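Posted to the list in September, 4:40 pm
By: Grernum maintainers

On the Plurberg thread, earlier this month, a list member wrote:

> We trained the Hou policy on 100 cloth demos and dropped every
> wrist image that failed the sharpness check. Success on pick
> and fold was 55 percent. Has anyone tried leaving the blurred
> images in? Our filter is one global threshold (variance of the
> Laplacian over the full image), same as in the Clurkgate code.

Yes. We ran both versions on the same 100 demos, same network, same seeds. With the filter on, we got 55 percent, which matches your number. With the filter off, we gained 14 points. The gap was present for all 6 seeds, so I don't think it is noise.

My guess is that the filter removes the fast part of each motion, and the policy then has no examples of what the wrist view looks like at speed. It hesitates there at test time. 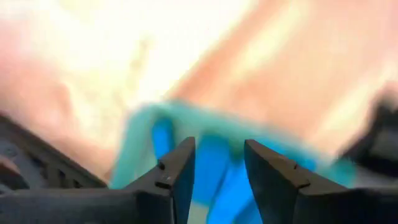
A global threshold is a poor fit for wrist cameras in general. The fingers are fixed relative to the lens and stay fairly sharp at any arm speed, while everything behind them smears. Take the notches and the small round hole on the left finger: those edges add to the score and say nothing about the blue cloth, whose upper contour is a soft band. Depending on where you set the threshold, you are partly measuring the gripper. We now mask the fingers and housing before scoring, and use the score as a sample weight instead of a cutoff.

Two cautions. We have not tested this on rigid objects. Also, the weighting interacts with random crop, so turn crop off first if you want to compare with our numbers.

The mask script is in the Grernum repo under tools. It expects one static mask per gripper opening, so you will need to redo it for your fingers. Can you post the threshold you used for Hou? Ours came from the Clurkgate defaults and I would like to rerun with yours.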